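The kitchen cell at Avent had run without trouble until March. Then the right arm, which moves steamed buns from pot to plate, closed its fingers too far. The Drinine software read this as a normal grip, and the fault log stayed clean for 4 shifts. 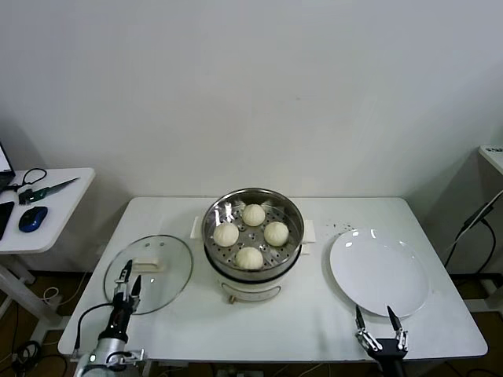
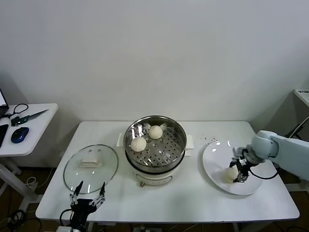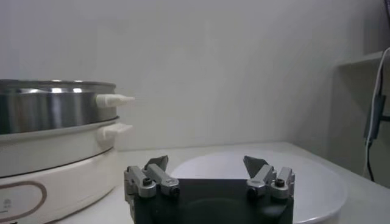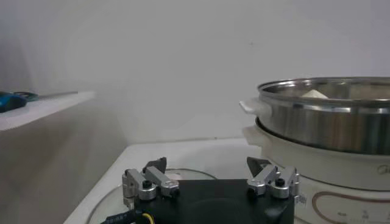 Why did the safety stop not react?

It was set to watch the force at the wrist, and a soft bun gives almost no force. The limit had been copied from an older Arkel cell which handled tins.

The repair itself was small — 2 lines in a settings file. Nyitrai, who supply the arms, now ask each customer to test the limit with the real food before the first shift.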